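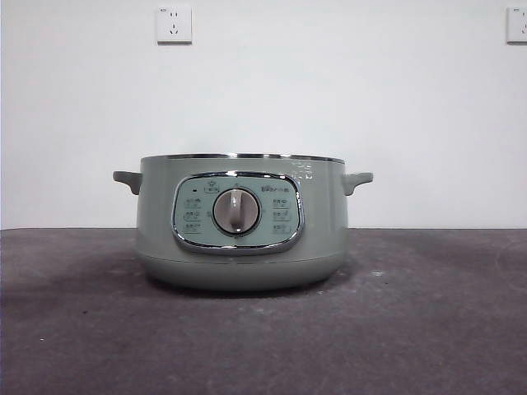
Green cooking pot on a dark tabletop.

The Flekonport team has published its map update for May. This thread covers the changes to Górecki, the two-stage payload map. 1/6

The first stage has been shortened. The cart path now turns before the rail bridge, and the attacking team's forward spawn opens once the second checkpoint is captured. 2/6

Defenders held the bridge too easily in the previous version. Xuelian Zhong has lowered the upper balcony and added a side stair from the warehouse - Engineers may still build there, but the large ammo pack has been replaced with a medium one. 3/6

The final checkpoint adds 30 seconds less to the clock than before. Servers running custom round timers should remove the old settings file before installing. 4/6

Known issue: players who join during setup may see the gate as closed after it has opened. Wenjie Su is working on a correction. Report 1053 is the open entry for this fault, and duplicate reports will be merged into it. 5/6

Playtests are held on the Nesa server at 8 p.m. Demo files are preferred to written summaries when reporting collision errors. Please direct questions on map logic to Senad Vukčević. 6/6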